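Notes from a month of collecting examples in simulation

In June I promised to write how the data collection is going, and then I did not write anything for weeks. So this post is longer than usual. It is mostly for people who do the same kind of work in a small group, and also a little for me, because I forget why I decided things.

The goal did not change. We want a policy that picks one small object from a table and holds it above the surface. There is nothing special in this task. But we want to learn it from demonstrations only, without a reward, and we want to know how many demonstrations we need before it becomes boring and reliable. Our plan says 2000 episodes in the simulator. After that, we will see what is left to do on the real arm.

The simulator setup is one that Fiifi Gyamfi started before I joined, under the name Brustier. I know only that it was the name of a street where he lived. Brustier loads a room, a table, the arm and one object, and then I drive the arm by hand with a controller. Every episode is saved with the camera images, the joint positions and the commands I gave. Trikine is the other half of the work, it is the training code, and I touch it as little as possible.

My first mistake was speed. I was proud that I could do an episode very fast, and I recorded a whole afternoon like this. When Zoltán Dobos trained on it, the arm went toward the object with great confidence and pushed it over. He looked at my commands and saw that I was closing the gripper while the arm was still moving. For me it worked, because I could feel the moment. The model did not get the moment from these examples. It learned that closing and moving are the same thing. I deleted 81 episodes and started again, slower, with a short stop before each grasp.

But a stop can also be a problem. If I wait too long, the data is full of steps where the command is zero, and the policy learns to stand still and think forever. We now cut the waiting when it is longer than 25 steps. Zoltán wanted to cut it shorter, I wanted to leave it longer, and this number is where we both got tired of arguing.

The second mistake was that I always started from the same position. The arm was in a nice place over the table, the object was in the middle of the view, everything was comfortable. In the test we moved the start a little to the side and the policy was lost. It had never seen the table from there. So now Brustier chooses the start position for me, and some of these positions are really uncomfortable. Sometimes the wrist camera sees mostly wall, and only a corner of the table comes into the picture, with the object very small on it. I used to restart the episode when this happened. Now I keep it and drive from there.

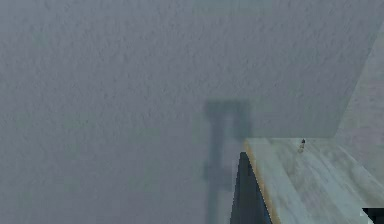

These starts take longer and I make more errors in them. I overshoot, then I come back, and the path looks ugly when you plot it. For some time I wanted to remove the ugly ones. Fiifi was against it, and he convinced me. The coming back is the part we have the least of in the old data. If every example shows only the straight way, the model has no idea what to do after a small error, and it will make small errors all the time.

The light is also changed between episodes, and the shadow of the arm moves with it. I did not think much about shadows before. In one early test, we suspected that the policy was following the shadow and not the object, because it worked well with one lamp position and badly with the others. We did not prove it. We have added more lamp positions and the difference became smaller, but we changed the start positions in the same week, so I cannot say which one helped. I should have changed one thing at a time. I write this every year.

For naming, I keep a plain text file next to the episodes. One line for each: the start, the lamp, did I grasp it, and a word about anything strange. We tried a proper tool, Zadex, and it was good, but I stopped filling the fields after 2 days because there were too many of them. The text file I fill every time.

What is still open: we have only one operator, and this is me. The policy probably has my habits in it, for example I come to the object from the left more often than from the right. Zoltán will record a part of the next batch, and he is left-handed, so I am curious about the comparison. I will put the plots in the next post, if the training is finished by then.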